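Search this site
Type keywords and press Enter

The Long Wait in Nimasholm

Jul 23, 2020
By Zuzanna Tomaszewski

The dialysis unit at the Malinowski Clinic opens its doors before six in the morning. Parisa Fallahi has a place in the first group, three times a week, and has held it for four years. She brings a blanket, a crossword book and a sandwich that she is not permitted to eat until the session ends.

Her name is one of 361 on the regional kidney waiting list kept at Winbridge. The list is reviewed every month. In June it grew again, although the region's hospitals had resumed most planned operations after the spring suspension.

"I do not ask where I am on it," Ms. Fallahi said. "It is not a line at a bank. A person can be matched tomorrow who joined last week."

The order in which organs are offered is governed by blood group, tissue type, age, time on dialysis and the distance an organ must travel. Patients are told this at their first appointment and given a printed guide. Staff at the clinic acknowledge that few remember much of it afterward, and the guide is now being rewritten in shorter sentences.

Remigiusz Wilczyńska has coordinated transplant referrals in the district since the Winbridge office was established. The greater part of the work, by this account, consists of keeping patients ready. Blood samples must be renewed, dental treatment completed and heart tests repeated. A patient whose file has lapsed may be passed over when an offer arrives at night, and the coordinator's office telephones each household in turn to prevent it.
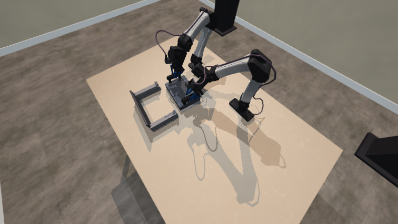
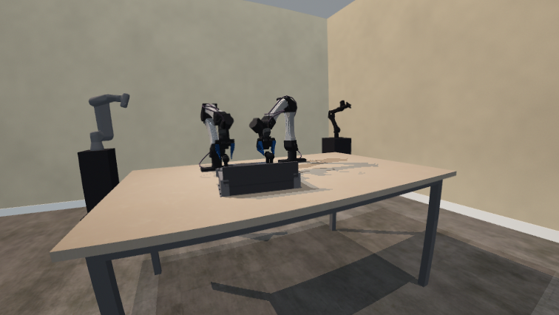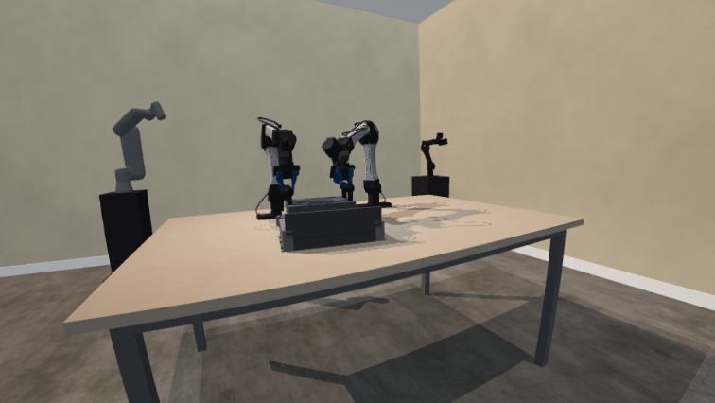

Simulated views of a room with a large, light tan table.

Living donation remains the shorter route for those who have a willing relative. Zofia Stępień gave a kidney to her brother, Ryszard Pawlak, at the hospital in Prostton last year. The assessment lasted seven months and included two interviews at which her brother was not present. She was informed at each stage that she could withdraw, and that the reason would be kept private.

"They asked me the same question in several different ways," Ms. Stępień said. "I found it tiresome then. I understand it better now."

Mr. Pawlak has returned to part-time work at a printing firm. He takes his medicine at eight in the morning and eight in the evening and attends Prostton for blood tests every two months. The journey is 161 miles in each direction, and he is reimbursed for the fuel but not for the lost day's pay.

That expense is the subject of a proposal now before the district health board. It would provide a fixed payment of $800 to each living donor and recipient toward travel and missed wages in the first year. Supporters describe it as the repayment of a cost already borne. Two members of the board have asked for legal advice on whether a fixed sum, paid without receipts, could be regarded as payment for an organ, and a decision has been deferred until that advice is received.

Ms. Fallahi has a cousin who has offered to be tested. The first appointment was canceled in the spring and a new one has not yet been set.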